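Plivside energy-from-waste plant: notes from the April open day

The operator of the Plivside plant, Muronska, opens the site to the public once a year. The April visit was split into two groups, and I joined the morning one. What follows covers the flue gas line and the monitoring arrangements, with a little on ash and water. The turbine hall was closed for work on the condenser, so there is nothing on it here.

Background

Plivside burns residual household waste from Genville and the surrounding districts. It has a single moving-grate line, a horizontal boiler and one extraction steam turbine. The permit was varied last year to bring in tighter daily limits for oxides of nitrogen and hydrogen chloride, and a continuous limit for mercury where there had previously been only periodic sampling. Most of the questions from our group concerned that variation, and in particular whether the existing equipment could meet it without a new catalyst stage.

The tour was led by Anisa Wattimena, the plant's environmental compliance engineer. She began in the visitor room with a process diagram and the permit conditions, printed side by side on one sheet. I would recommend the arrangement to other operators. Each emission limit was listed next to the item of plant that controls it. 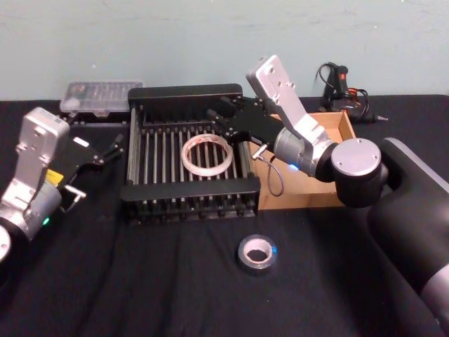

Reception and bunker

Lorries tip into a bunker held under slight negative pressure. Combustion air is drawn from above the waste, so odour from the hall goes through the furnace. When the line is down this route is lost, and a separate carbon filter and fan take over. The filter was last changed in the autumn. I asked how breakthrough is detected and was told that it relies on a weekly hand-held reading at the outlet. There is no fixed instrument.

The crane operator mixes the waste before feeding it. Poorly mixed waste shows up downstream as short peaks in carbon monoxide and acid gas, and the control room logs the crane's position against those peaks. This was started after a run of half-hourly exceedances two winters ago, most of which were traced to a single supplier of bulky commercial waste.

Control of oxides of nitrogen

The plant uses selective non-catalytic reduction. Urea solution is injected into the first pass of the boiler at 6 levels, and the level in use depends on the gas temperature profile. If the solution goes in too hot, the urea itself oxidises and adds to the problem. If it goes in too cold, unreacted ammonia passes through to the stack.

The older scheme selected levels from one roof temperature measurement. It has been replaced with acoustic pyrometry, which measures across the full width of the pass and allows individual lances to be switched. Muronska's position is that this gives enough headroom under the new daily limit to avoid a catalyst. The trend screens we were shown supported that for steady load. We were shown no start-up or low-load period, and I would want to see one before agreeing.

Ammonia slip is measured continuously at the stack. It has a limit of its own in the varied permit, and that limit rather than the one for oxides of nitrogen now sets how hard the injection can be run.

Acid gases, mercury and dust

Hydrated lime and activated carbon are blown into the duct upstream of the bag filter. The lime is recirculated several times before it is discharged. The filter house holds 1,744 bags in eight compartments, and any one compartment can be isolated at full load for a bag change.

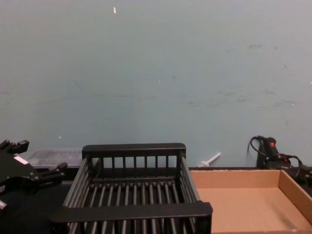
Bags are PTFE on a glass fibre backing, supplied by Gunawan, with a planned life of four years. Failures are found with a triboelectric probe at the outlet of each compartment, followed by a fluorescent powder test once the compartment is isolated. The new probes replaced one common probe in the outlet duct, which could show that a bag had failed but gave no indication of where. Anisa Wattimena said that locating a failed bag used to take most of a shift.

Carbon dosing was at a fixed rate until the mercury analyser was commissioned. It now has a base rate with a trim from the analyser, plus a manual boost. Mercury in household waste arrives in short bursts, often from a single discarded item, and by the time the stack analyser responds much of the burst has gone through. A second analyser on the raw gas side would help. It has been costed but not approved.

Continuous monitoring

There are two complete analyser sets at the stack, one on duty and one on hot standby. Both are infrared instruments with heated sample lines. Dust and mercury are measured separately. The standby set takes over automatically when the duty set goes into fault or calibration, and the changeover is marked in the data.

The treatment of invalid data was explained clearly. A half-hour average is discarded if the instrument was in maintenance for more than a third of it, and a day with too many discarded averages is itself invalid. The plant had 9 invalid half-hours for hydrogen chloride last quarter, all during one sample line replacement. Results are published monthly on the company website as daily averages. Several people asked for the half-hourly figures as well. These go to the regulator and can be requested, but they are not posted.

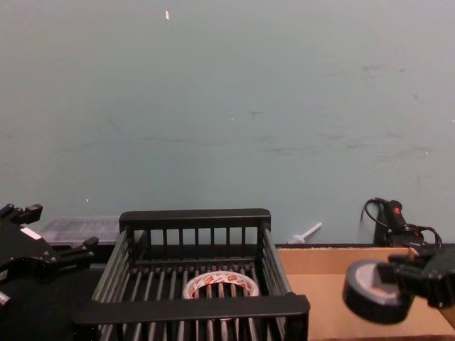

Ash and water

Bottom ash is quenched, stored under cover and sent off site for metals recovery and use as aggregate. Filter residue goes out in sealed tankers as hazardous waste. Some 2,000 tonnes of residue left the site last year, a little up on the year before, which the plant attributes to higher lime dosing under the new hydrogen chloride limit.

There is no process discharge to the river. Boiler blowdown and floor washings are collected in a pit and used in the ash quench. Surface water from the roads passes through an interceptor and a closed-valve lagoon, sampled before each release.

Points left open

I came away without an answer on low-load performance of the urea system, or on whether the bunker filter will get a fixed outlet instrument. Both questions were written down and a reply promised by email. The low-load data matters more - the plant expects to run at reduced throughput for part of the summer while a neighbouring transfer station is rebuilt.

Visitors need flat, closed shoes. The route includes open-grid stairs up to the filter house roof, and there is no lift on that side of the building.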